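Home Papers Authors Topics Search Sign in

3.2 Bottles, tabletops and where drinks get put

I'll admit I have a soft spot for this part of the Kirnton study, which started in March with a pretty small question: when there's a white table and a drawer within reach, where do drinks and odds and ends get put? We logged 2,348 placements and kept 2,272 of them after throwing out the ones where two of our coders couldn't agree on the surface. Figure 4 gives a feel for the setting.
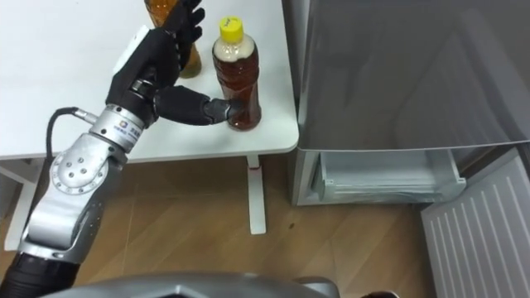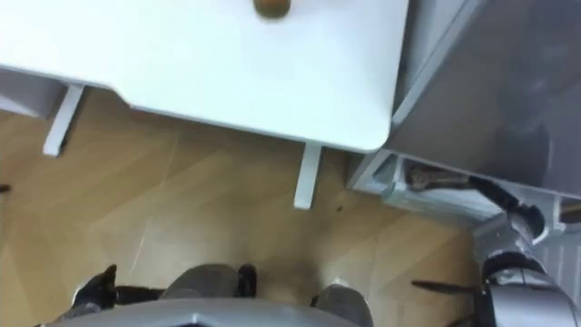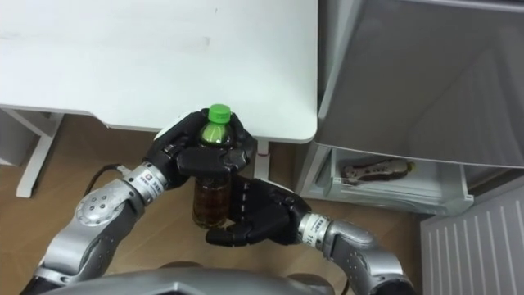 Figure 4. Bottled drinks (first and third panels) and an open drawer near a white table (middle panel).

We went with plastic bottles for most of the drink placements, and I'd do the same again! They stand up on their own, they're easy to tell apart by cap color (my favorite trick in the whole project), and people already have strong habits about them. In the Drillwood pilot we used mugs, and the handles made a mess of our coding — was a mug facing the wall "put away" or just "put down"? We argued over that one for far too long.

Drawers were trickier. Our coding sheet, which we call Mushi, has a single box for "drawer, open" and it doesn't care how far out the drawer is pulled. That was fine for the first 1,000 placements or so we thought, and then I went back through them and found that a drawer open by a hand's width and a drawer open all the way were being used in very different ways (one is for dropping things in, the other is more like a second tabletop). So from there on we split the box in two and recoded everything before it.

Table edges got their own code as well. Anything set down within 20 centimeters of the edge counts as "edge," wherever it ends up later. The Gravulov sheet draws that line by eye, and I can see the appeal, but I wanted a tape measure involved.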